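About Brernoreo

Home – Products – Docs – About – Jobs – Contact

We make software that sits between a recording of somebody doing a job with their hands and a policy that can be trained to do it too. Most of our customers would call this "the boring part." We have built a company on agreeing with them.

In practice that means three things you can install and one thing you have to talk to us about. Putton is our ingest and sync tool. Ouali tracks gripper pose, jaw width and contact through a recording. Derton is the planner and the runtime that goes with it, and it is the one you have to talk to us about, mostly so we can ask what you plan to bolt it to.

How it started

Brernoreo began with a spreadsheet. Moataz Kabbaj and Valquíria Guimarães were working in the same lab, on different floors, and both were keeping a list of recordings that had gone wrong. Moataz's list was sorted by clock error. Valquíria's was sorted by how annoyed she had been. When they put the two side by side the order was nearly the same, and a company seemed like a reasonable response.

The first version of Putton was 231 lines of Python and it did one thing: it told you which of your sessions you should throw away. People hated it. They also kept running it, and a few of them offered to pay us if it would be more polite. The current version is much longer and somewhat more polite.

We got our first paying customer in June of that year and our first angry phone call the same afternoon. Both came from the same person, who is still with us.

What we work on

A lot of manipulation research happens on blocks, cups and things that hold their shape when you pick them up. We have nothing against blocks. Our planner does very well on blocks, and when investors visit we show them blocks. But the homes people keep telling us they want to automate are full of string, chains, beads, loose cloth and boxes with other things already in them. So a good deal of our time goes to tasks like tidying jewelry into a tin, two grippers at once, in an ordinary bedroom with an ordinary bed in the background. 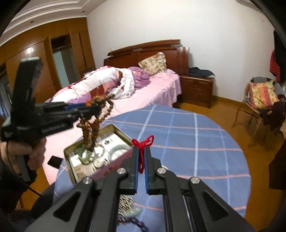

A strand of beads has no single pose. You can estimate where the jaws are holding it, and you can estimate roughly where the rest has gone, and the second estimate is good for a very short time. Ouali handles this by refusing to pretend. It keeps a tight estimate of the grasp point and a loose, honest blob for everything hanging off it, and it passes both to the planner with the uncertainty attached. Derton then plans for the blob: approach from above the opening, lower until the blob is mostly inside, let go, look again. The looking again was Mahmoud Tahiri's contribution and it improved our results more than the previous year of clever modeling, a fact he brings up at a rate we consider fair.

Cords are worse. A knotted cord has loops, and loops catch on jaws, on other cords, and on the edge of whatever you are trying to put them into. Our release check exists because of cords. It opens the jaws a little, waits to see whether the thing has let go of the gripper as well as the other way around, and only then commits to moving away. The release check adds a noticeable pause. We have been asked to make it optional, and we did, and the people who turned it off have mostly turned it back on.

Then there is the tin. Containers are where plans go to get complicated, as the inside of a container changes every time you use it. Derton does not keep a tidy model of what is in the box. It keeps a height map of the opening and a list of places it would rather not push. Valquíria calls this "the way I pack a suitcase," and has asked us to stop quoting her.

The products, with less talk

Putton. Takes video, inertial data and gripper encoder logs from as many devices as you have, lines them up on one clock, and flags the sessions where that could not be done. It runs on a laptop. It will tell you that one of your cameras dropped frames, and which one, and it will not guess what was in them. Free for up to 2,000 sessions, after which we would like some money.

Ouali. Pose, jaw width and contact for single and paired grippers, from wide-angle wrist views. Built for rooms with patterned fabric, shiny furniture and bad light. It copes better with plaid than with plain white walls, which offer it nothing to hold on to. If you have any choice in the matter, record somewhere a decorator would complain about.

Derton. Two-arm planning and control for soft, stringy and generally uncooperative objects. Takes policies trained on Putton data, or somebody else's, and wraps them in limits on speed, force and reach. Ships with the release check on.

How we work

There are 45 of us, and five can reliably explain the coordinate frames. We are trying to raise that number. Until then there is a printed diagram by the kitchen, which has been corrected in pen often enough that the corrections now have corrections.

Every engineer here records data. This includes people who joined to write user interfaces and were very clear about that at the interview. The rule came from Tomos Llewellyn, who runs tooling, after he found that the button to mark a bad take had been placed where you could not press it with a gripper in each hand. It is now a voice command and a foot pedal. Nobody who has recorded for a full morning has ever designed a bad retry screen, or at least not a second one.

We write down what failed. Each release of Derton comes with a list of tasks it got worse at, right under the list of tasks it got better at, in the same size type. Our sales team has made its peace with this. Taha Benkirane, who is our sales team along with two other people, says it shortens the first meeting considerably, though he has not said in which direction.

We do not make hardware. We tried for four months and have a shelf to show for it. Putton and Ouali work with most hand-held grippers that log their jaw width, and if yours isn't supported, send us a recording and a drawing with dimensions on it. The dimensions matter. We have calibrated from a sketch on a napkin once and would rather not again.

Who we are

Moataz Kabbaj, co-founder, perception. Wrote most of Ouali and all of its error messages. If you have been told your extrinsics are "optimistic," that was him.

Valquíria Guimarães, co-founder, planning. Came to robots from scheduling freight trains, where she says the objects were at least rigid. Runs the company in the months when Moataz does not want to, so far all of them.

Mahmoud Tahiri, control. Keeper of the release check. Answers support mail about jitter personally and at length, sometimes with plots.

Tomos Llewellyn, tooling. Owns Putton, the build system and the foot pedals. Will review your pull request before you have finished regretting it.

Taha Benkirane, customers. The only one of us who answers the phone on purpose.

What we will and won't do

Recordings made in homes show homes. They have people's beds and clothes and jewelry in them, and sometimes their hands. Customer recordings stay on customer machines unless you choose to send us some, and if you do we delete them when the ticket is closed. Putton can blur faces and screens at ingest. That setting is on when you install it, and you have to go two menus deep to switch it off.

We won't sell you a policy and tell you it is finished. We'll sell you tools to find out how unfinished it is. This has cost us a few contracts, and we have since been called in on one of them to look at what happened. It was a cord.

Working with us

If you have a data problem, start with Putton; it installs in a few minutes and the bad news arrives shortly after. If you have a planning problem, write to Taha with a short clip and a sentence on what you hoped would happen. If you want to work here, see the jobs page. We are looking for people in state estimation and for one patient person to own the documentation – the last one is now in state estimation.

Visitors are welcome most afternoons. Ring the lower bell. The upper one belongs to a dentist.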